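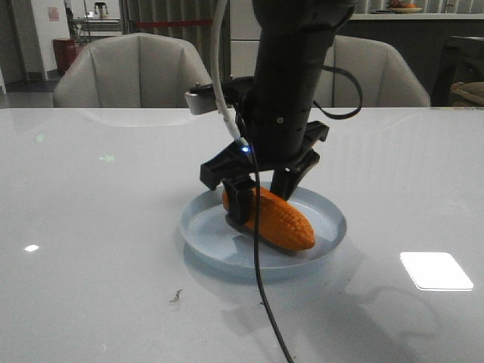
Kenta Aoki has been growing sweetcorn on the Hotgate allotments for 23 years, and he would like it known that he doesn't especially care for the taste.

"I eat it," he says. "I'd be a fool not to. But given the choice I'd have peas."

We are sitting on two upturned crates at the top end of his plot, with a view of Kastamstead's water tower and, closer to hand, of the compost heap belonging to Isamu Furukawa. Furukawa is Aoki's neighbour and, for most of the growing season, his rival. In December they go to the same pub and get on very well. By July they're talking mainly through the fence, and mainly about slugs.

I had asked to meet Aoki after hearing that he once drove a pan of boiling water to his own allotment. He confirms this. The theory, which he got from his grandfather, is that the sugar in a cob begins turning to starch the moment you pick it, so the water should be ready before the corn is. Most people get round this by walking home briskly. Aoki strapped a saucepan into the passenger seat.

"It was a lid problem," he says. "I'd do it again with a better lid."

These days he uses a camping stove.

His variety is Clorketel, an old one that he grows from saved seed and defends as other men defend football clubs. It's late, it falls over in wind and the cobs are on the short side. Furukawa grows a modern supersweet whose name Aoki declines to say aloud. The trouble is that corn is pollinated by the wind, and the wind at Hotgate blows from Furukawa's side. If the two flower together they cross, and both men end up with something chewy.

"So one of us has to sow later," Aoki says. "And every spring we have a very polite conversation about which one."

Who usually gives way?

"I do. Then I sow when I was going to anyway."

Furukawa, who has been tying up beans within earshot for the past quarter of an hour, says he knew that.

Planting in a block is the one piece of advice Aoki gives freely. Newcomers put their corn in a long row down the edge of the bed, he says, because it looks smart, and then wonder why their cobs come up with gaps like a seven-year-old's teeth. The pollen has to drop from the tassels on to the silks, and each silk leads to a single kernel. Miss one and you've a hole. In a square, the plants do the job for each other. On still mornings he goes round and shakes the stalks by hand, greeting anyone who passes as though this were normal.

He is less free with his views on badgers. One got in four summers ago, the night before he meant to pick, and flattened the lot. "It didn't even finish them. One bite out of each, like a child with a box of chocolates." He has since tried netting, a radio tuned to a phone-in, and human hair from the barber on Lau Street. The radio was the most effective, he thinks, though it drew complaints from the houses.

"I turned it down. Then it was only annoying the people on the allotments, who can't complain to me, because I lend them tools."

How does he know when a cob is ready? The books tell you to push a thumbnail into a kernel and look for milky juice. Aoki finds this rude. He goes by the silks, which should be brown and crisp at the ends, and by the feel of the tip through the husk: blunt means full, pointed means wait. He lets me try a few. I pronounce one of them ready. He looks at it for some time and says that it will be, towards the end of August.

There is the matter of the Kastamstead show. Aoki has entered every year and come second more often than he likes to discuss. Last year's judge wrote "a little uneven" on his card, and he has kept the card, in the shed, on a nail. Furukawa won with the supersweet.

"They all look the same, his," Aoki says. "Like they came out of a packet."

"They did come out of a packet," says Furukawa. "Seeds do."

I ask whether he has thought of growing something easier. He has grown courgettes, he tells me, and one year there were so many that he left bags of them on doorsteps after dark, and one bag came back.

Before I go he gives me a jar of dried Clorketel for sowing next May, with instructions to plant it in a square and to keep quiet about where I got it. Furukawa passes a lettuce over the fence. Aoki tells me to wash it twice.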